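사른브리지의 성장률과 우리 동네 빵값
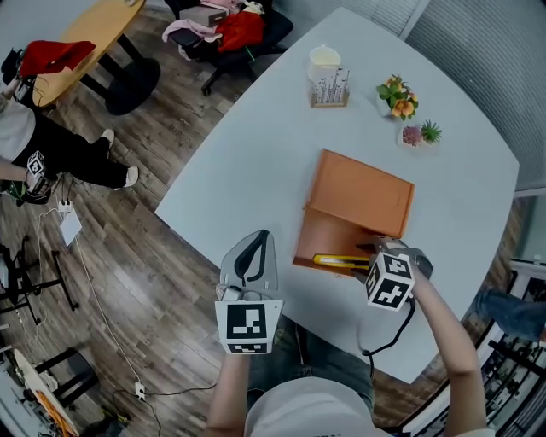

울라 엥에브렛센은 성장률 전망치를 믿느니 빵집 줄 길이를 믿겠다고 했다. 줄이 길면 사람들이 돈이 있는 것이고, 줄이 짧으면 없는 것이며, 줄이 아주 길면 둘 중 하나라는 것이다. 돈이 많거나, 내일 빵값이 오른다는 소문이 돌았거나. 지난번에 올린 글 밑에 달린 댓글인데, 며칠째 머리에서 떠나지 않아서 결국 글을 하나 더 쓴다.

먼저 지난 글을 안 읽은 분들을 위해. 나는 사른브리지라는 항구 도시에 3년째 살고 있다. 항구라고 해도 크레인이 몇 대 서 있는 정도고, 시에서 나눠 주는 안내 책자에는 늘 그 크레인이 노을을 등지고 나온다. 실물은 노을이 없는 시간에 훨씬 더 오래 서 있다. 이 도시의 경제는 오랫동안 세 가지로 굴러갔다. 생선, 목재, 그리고 헬로츠카 광산에서 내려오는 아연 정광. 그중 헬로츠카가 갱도 침수로 멈춰 섰고, 도시는 두 해 동안 눈에 띄게 조용해졌다. 그러다 올해 3월에 광산이 다시 문을 열었고, 시 당국은 즉시 보도자료를 냈다. 제목은 "회복의 원년"이었다. 내가 알기로 원년은 이번이 처음이 아니다.

보도자료의 논리는 간단하다. 광산이 열렸다, 정광이 나온다, 수출이 는다, 그러니 성장률이 오른다. 틀린 말이 하나도 없다. 광산 하나가 지역 생산의 큰 몫을 차지하는 곳에서 그 광산이 꺼졌다 켜지면 숫자는 당연히 펄쩍 뛴다. 바닥에 누워 있던 사람이 의자에 앉기만 해도 키가 부쩍 자란 것처럼 보이는 것과 같은 이치다. 경제학에서는 이걸 기저효과라고 점잖게 부른다. 우리 할머니라면 다른 말로 부르셨을 텐데 여기 적기는 좀 그렇다.

내가 궁금한 건 그다음이다. 그 숫자가 광산 정문에서 우리 집 앞 골목까지 내려오는 데 얼마나 걸리는가. 내려오기는 하는가. 내려오다가 어디서 버스를 잘못 타는 건 아닌가.

그래서 나름대로 조사를 했다. 조사라고 하니 거창한데, 장을 보면서 주인들한테 말을 걸었다는 뜻이다. 표본은 편향되어 있고(내가 좋아하는 가게만 간다) 질문지는 없으며 응답자의 상당수는 내가 물건을 살 건지부터 되물었다.

첫 번째는 판아커 빵집. 호밀빵 한 덩이가 작년에 300이었는데 지금 375다. 이 동네 화폐 단위를 굳이 적지 않는 이유는 적어 봐야 환산하다가 다들 창을 닫기 때문이다. 중요한 건 비율이고, 비율은 4분의 1이 올랐다. 광산이 열려서 경기가 좋아졌으니 올린 거냐고 물었더니 주인은 밀가루 값은 광산이 닫혀 있을 때부터 올랐다고 했다. 그럼 왜 그때 안 올렸냐고 했더니, 그때는 올리면 아무도 안 살 것 같았단다. 지금은 살 것 같으냐고 물으니 내 손에 들린 호밀빵을 쳐다보았다. 이보다 간결한 가격 전가 이론 강의를 들어 본 적이 없다.

생각해 보면 꽤 의미심장한 얘기다. 비용은 오래전에 올랐고, 가격은 손님 주머니가 풀릴 때까지 기다렸다. 그러니까 회복의 첫 번째 증상이 나한테는 월급이 아니라 빵값으로 온 셈이다. 통계청이 이걸 뭐라고 집계하는지는 모르겠지만 나는 아침마다 직접 씹어서 집계하고 있다.

두 번째는 철물점. 여기는 분위기가 확실히 달랐다. 장화와 작업용 장갑이 나가고, 방수 겉옷은 주문을 넣어도 물건이 늦게 온다고 했다. 광산에 다시 나가게 된 사람들이 와서 사 가는 것이다. 여기서는 회복이 진짜였다. 다만 주인은 같은 물건을 한 번 사면 한참은 안 온다는 걸 잘 알고 있어서 얼굴이 그리 밝지는 않았다. 장화는 너무 튼튼해도 문제라는 게 이 집의 오랜 경영 철학이다.

세 번째는 부동산. 사실 들어갈 생각은 없었는데 비가 왔다. 창문에 붙은 월세 전단이 작년보다 확실히 뻔뻔해졌다. 방 2개짜리를 "광산 통근에 최적"이라고 써 붙여 놓았는데, 그 집은 내가 안다. 광산 가는 버스 정류장까지 언덕을 하나 넘어야 한다. 통근에 최적이라는 말은 아마 염소를 기준으로 한 모양이다.

여기까지 들은 이야기를 카라도그 프로더로에게 했다. 카라도그는 나와 같은 건물에 살고, 한때 항만 사무소에서 화물 장부를 들여다봤다. 그는 내가 엉뚱한 데를 보고 있다고 했다. 정광은 헬로츠카에서 철도로 내려와 바로 배에 실리니까 이 도시에는 먼지와 하역 수수료만 떨어진다는 것이다. 광산이 번 돈의 대부분은 배보다 먼저 바다를 건넌다고도 했다. 그럼 시는 뭐가 그렇게 기쁜 거냐고 물었더니, 하역 수수료도 없는 것보다는 낫지 않느냐고 한다. 그건 그렇다. 나도 원고료에 대해 같은 입장이다.

카라도그의 지적에서 건질 게 하나 더 있다. 지역 총생산이라는 숫자는 어디서 만들어졌는지를 세지, 누가 가져갔는지를 세지 않는다. 땅에서 캔 건 우리 동네 생산으로 잡히고, 이익은 주주가 사는 동네로 간다. 그래서 성장률은 오르는데 길에서 만나는 사람들 표정은 그대로인 일이 얼마든지 벌어진다. 양쪽 다 거짓말을 하는 게 아닌데 서로를 거짓말쟁이라고 부르게 되는 구조다. 시청 앞 술집에서 이 주제로 벌어지는 토론은 대개 이 지점에서 목소리가 커진다.

농사 쪽 얘기도 빼놓을 수 없다. 도시 뒤편 코덴 계곡은 감자와 보리로 먹고사는데, 봄에 비가 제때 와서 올해 수확 전망이 좋다. 시에서는 이것도 회복 항목에 넣었다. 비를 정책 성과에 넣는 건 세계 어디나 똑같은 모양이다. 가뭄이 들면 자연재해고 비가 오면 농정의 결실이다. 코덴에서 감자를 싣고 오는 아저씨한테 올해 좋으시겠다고 했더니 한숨부터 쉬었다. 다들 풍년이면 감자값이 떨어진다는 것이다. 흉년이면 팔 게 없고 풍년이면 값이 없다. 이 업계에는 좋은 해라는 게 도대체 언제 있는 건지 물었더니 옆 계곡이 망한 해란다. 옆 계곡 사람들도 똑같이 말하겠지.

그래도 나는 감자값이 떨어지는 쪽에 조용히 기대를 걸고 있다. 빵값이 4분의 1 올랐으니 탄수화물 포트폴리오를 조정할 때가 됐다. 거시경제 뉴스를 읽고 내가 실제로 내린 투자 판단은 지금까지 이것 하나다.

예산 얘기를 짧게. 시의회는 올해 예산을 늦게 통과시켰다. 늦은 이유는 광산 세수를 얼마로 잡을지를 두고 싸웠기 때문인데, 한쪽은 재가동 첫해니까 보수적으로 잡자고 했고 다른 쪽은 보도자료에 나온 대로 잡자고 했다. 그러는 동안 도로 보수가 밀렸고, 우리 골목 끝 구덩이는 이제 이름이 붙을 만큼 나이를 먹었다. 공사가 밀리면 인부들 일당도 밀리고 그 사람들이 점심 먹던 식당도 한가해진다. 회복을 얼마나 축하할지 정하느라 회복이 좀 늦어진 것이다. 결국 중간값으로 합의했다고 들었다. 양쪽 모두 불만인 걸 보면 제대로 된 중간이었던 것 같다.

다시 울라의 빵집 줄 이론으로 돌아가서. 나는 이 이론이 마음에 들지만 현장 검증 결과 문제가 있다. 판아커 앞의 줄은 길다. 분명히 작년보다 길다. 그런데 줄이 길어진 데는 길 건너에 있던 다른 빵집이 광산이 쉬는 동안 문을 닫은 사정도 있다. 손님이 는 게 아니라 줄 하나가 다른 줄에 합쳐진 것일 수도 있다는 얘기다. 지표라는 게 다 이렇다. 하나를 믿어 보려고 가까이 가면 뒤에서 뭔가가 문을 닫고 있다.

그렇다고 아무것도 안 좋아졌다고 우길 생각은 없다. 저녁에 항구 쪽으로 내려가면 불 켜진 창이 작년보다 많고, 새벽 첫 버스에는 앉을 자리가 없다. 옆집은 오래 미루던 지붕을 고쳤다. 아침 일찍부터 망치 소리에 깼으니 나는 이 투자의 확실한 목격자다. 철물점 장화도, 그 지붕도 어쨌든 누군가 앞으로 한동안은 월급이 들어올 거라고 믿어서 쓴 돈이다. 전망치보다는 그쪽에 좀 더 마음이 간다.

가을쯤 시에서 수정 전망을 낸다고 한다. 그때 호밀빵 값도 같이 적어 두겠다. 울라, 혹시 이 글 보면 그쪽 빵집 줄은 어떤지도 좀 알려 주세요. 감자 시세도 환영합니다.

07/06/2025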